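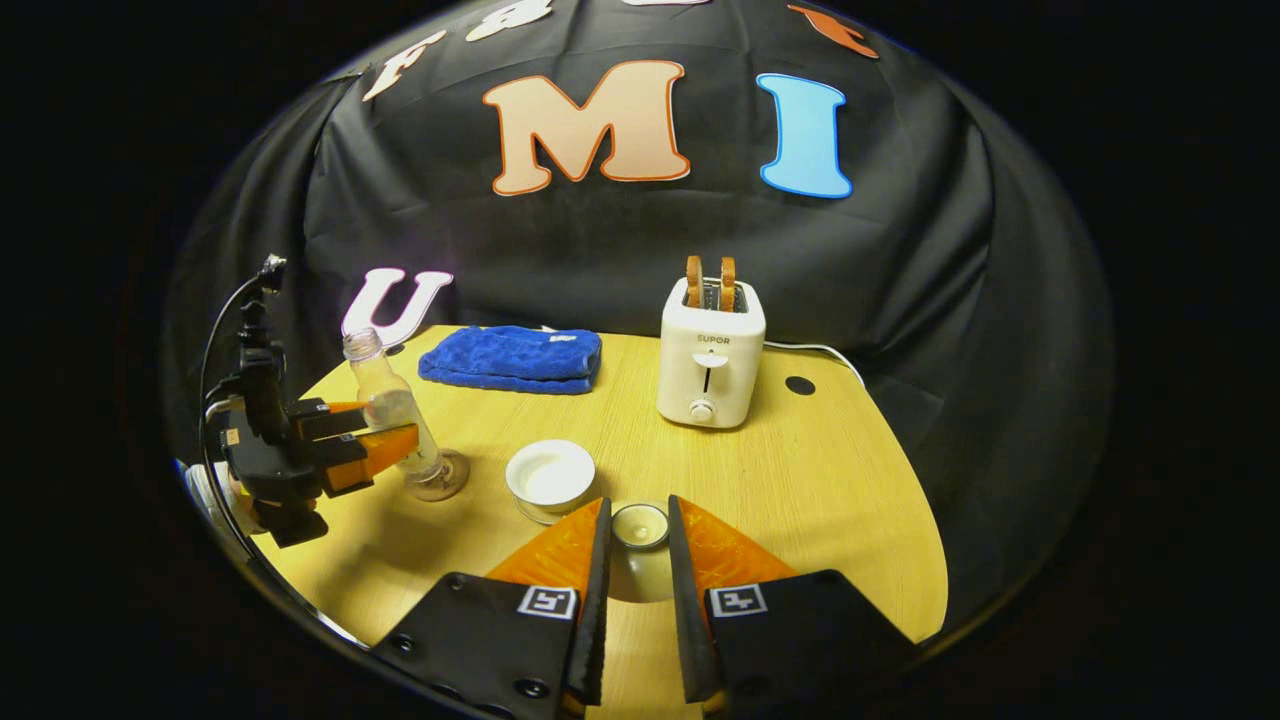 I had been putting off buying a backdrop for longer than I care to admit, mostly because I was sure the black ones would show every crease and every bit of lint in the house. Well, the Griltier cloth came on a Wednesday and I have changed my mind, or most of it!

It's a plain black fabric, sold folded, and the one I chose cost me 40 dollars. I hung it behind the little round table and let it drape down at the sides, and I was so pleased with how the colors came up against it. The big cut-out letters are what I bought it for (mine are peach, light blue, cream and so on, most with outlines) and pale shades like that just disappear on my beige wall. On black they look cheerful, even from across the room. White dishes and clear glass look lovely in front of it too.

Now, the creases. It took me 20 minutes with a steamer to get the fold lines out, and one near the bottom never did go — I've learned to keep that part low. It picks up lint as well, so have a roller handy. I looked at the Vanhove cloth first, but at 70 dollars it was more than I wanted to spend on something I use for parties and the odd craft table.

Four stars from me. I'd buy it again, maybe one size up.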